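Das blaue Tuch

Nanna Ragnarsson kam im Mai nach Warolberg, um das Haus ihrer Tante auszuräumen. Der Bus hielt vor der alten Molkerei, von dort ging sie zu Fuß. Sie hatte eine Reisetasche dabei und eine Rolle Müllsäcke, die sie noch am Bahnhof gekauft hatte.

Das Haus war 1948 gebaut worden, so stand es über der Tür, und seitdem hatte man wenig daran verändert. Im Flur roch es nach Bohnerwachs. Die Schuhe der Tante standen noch unter der Garderobe, die Spitzen zur Wand. Nanna stellte ihre daneben und ging auf Strümpfen weiter.

Sie fing mit der Küche an. Tassen, Siebe, eine Schublade voller Gummiringe. Am Nachmittag rief Hura an, der das Haus kaufen wollte, und fragte, ob es bei der Summe bleibe. Er nannte sie noch einmal, und Nanna sagte ja. Er fragte auch nach dem Ofen. Sie sagte, der Ofen bleibe da, wer solle den denn tragen.

Am zweiten Tag kam der Wäscheschrank an die Reihe. Die Tante hatte alles mit Zetteln versehen: Gäste, Winter, gut, nicht mehr gut. Im Fach mit dem Zettel »nicht mehr gut« lag ganz unten ein blaues Tuch. Nanna kannte es. Als Kind hatte sie darunter geschlafen, wenn es für eine Decke zu warm war. Zu zweit hatten sie es morgens zusammengelegt, die Tante am einen Ende, sie am anderen, Ecke auf Ecke, und wenn Nanna zu fest zog, sagte die Tante: »Du sollst es halten, nicht gewinnen.«

Sie legte es zuerst auf den Stapel für die Sammelstelle. Dann machte sie sich einen Kaffee, trank ihn im Stehen und legte es in die Reisetasche.

Frau Rojanasak von nebenan brachte gegen Abend Suppe. Sie hatte der Tante im letzten Jahr die Einkäufe gemacht und wusste, wo der Schlüssel für den Schuppen hing. Sie saßen auf der Treppe und aßen aus zwei Schüsseln, die Nanna schon eingepackt und wieder ausgepackt hatte. Frau Rojanasak sagte, die Tante habe bis zuletzt jede Woche das Bett frisch bezogen, auch das zweite, in dem niemand schlief.

»Für wen?«, fragte Nanna.

»Das hat sie nicht gesagt. Ich habe auch nicht gefragt.«

Die Suppe war scharf. Nanna aß alles auf.

Am dritten Tag fuhr der Wagen von Solletti vor und nahm die Möbel mit, die keiner haben wollte. Für die Abholung verlangten sie 900, das war mehr als abgemacht. Nanna handelte nicht. Sie ging noch einmal durch die Zimmer. An den Tapeten sah man, wo die Schränke gestanden hatten - helle Rechtecke, sauberer als alles andere. Sie schloss ab und gab Frau Rojanasak den Schlüssel.

Die Rückfahrt dauerte lange. Bis nach Hause waren es rund 752 Kilometer, und auf halber Strecke stand der Zug eine Stunde auf freiem Feld. Nanna las nicht und schlief nicht. Die Tasche hatte sie neben sich auf dem Sitz.

Zu Hause zog sie als Erstes das Bett ihres Sohnes ab. Er war noch bis zum Wochenende bei seinem Vater. Sie spannte das helle Laken auf, strich es glatt und legte die grünen Kissen zurück, das mit dem Fuchs nach oben, darauf bestand er. Dann holte sie das blaue Tuch aus der Tasche.

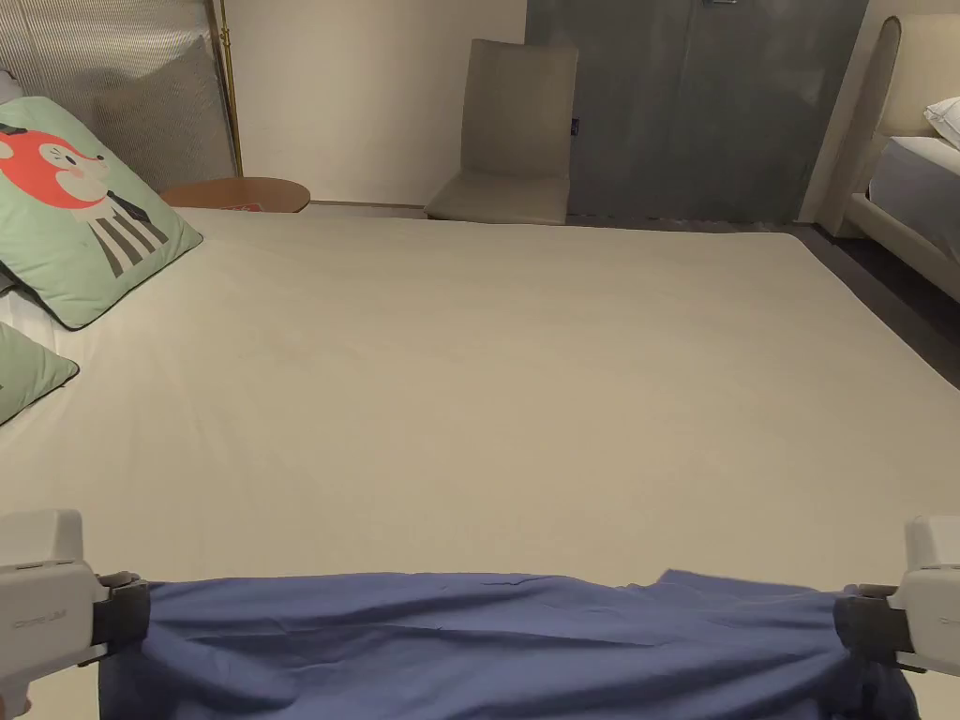
Das blaue Tuch über dem hellen Laken, links die grünen Kissen mit dem Fuchs.

Es war kleiner, als sie gedacht hatte. Für das ganze Bett reichte es nicht, höchstens für das Fußende. Sie versuchte es quer, dann längs, dann wieder quer. In der Mitte blieb eine Falte, die sich nicht wegstreichen ließ, wahrscheinlich vom langen Liegen.

Sie ließ die Falte, wie sie war. In der Küche lief das Radio, sie hatte es beim Hereinkommen angemacht und dann vergessen. Sie ging hinüber und stellte es leiser. Es war kurz nach acht. Sie rief ihren Sohn an und fragte, was es zum Abendessen gegeben habe.

»Nudeln«, sagte er. »Hast du mir was mitgebracht?«

»Ja«, sagte Nanna. »Eine Decke. Eine dünne.«

Er wollte wissen, welche Farbe.

Weitere Erzählungen
Der Schlüssel zum Schuppen
Zwei Stationen vor der Grenze
Was im Keller stand
Winterfahrplan
Die Nachbarin von oben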